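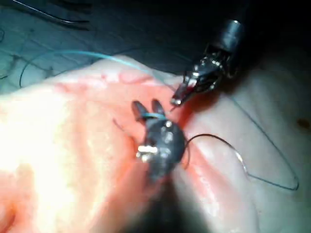

Section 7. Suturing on the Grilton tissue pad

7.1 Before you begin

Seat the pad in its tray and press down all four corners. Trim the suture to 105 mm for single stitches. A longer tail is harder to keep clear of the needle.

7.2 Placing the stitch

1. Grip the needle with the driver, a little behind the middle of the curve.
2. Enter the tissue with the point square to the surface.
3. Turn the wrist and follow the curve through. Do not push straight.
4. Take hold on the far side and draw the thread until a short tail remains.

CAUTION: Never grasp the needle by its point. A bent needle must be thrown out. 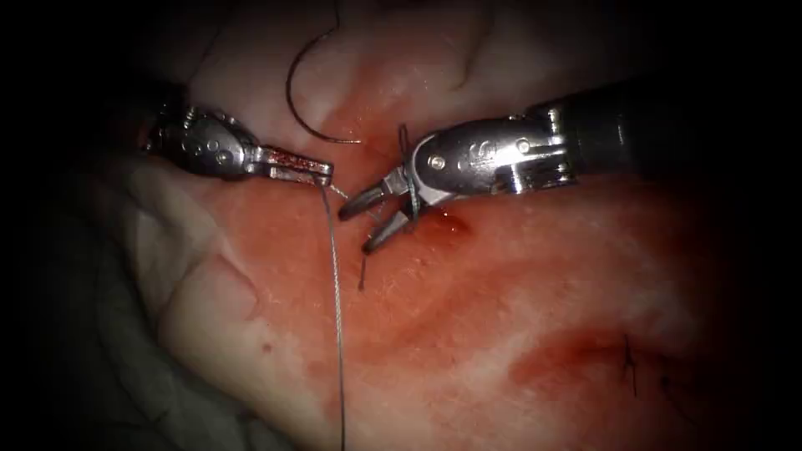 7.3 Tying

5. Bring both instrument tips close together over the incision.
6. Wrap the long end around the jaws, reach for the tail, and pull through.
7. Lay the knot flat. Repeat in the opposite direction.

Note: Handle the thread by its end where possible. Repeated clamping along its length weakens it.
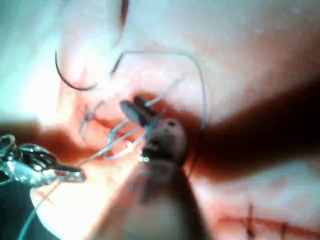
8. If strands cross near the jaws, stop and open the loops one at a time before tightening.
9. Trim the ends and move on to the next stitch.

For replacement pads, order part 108.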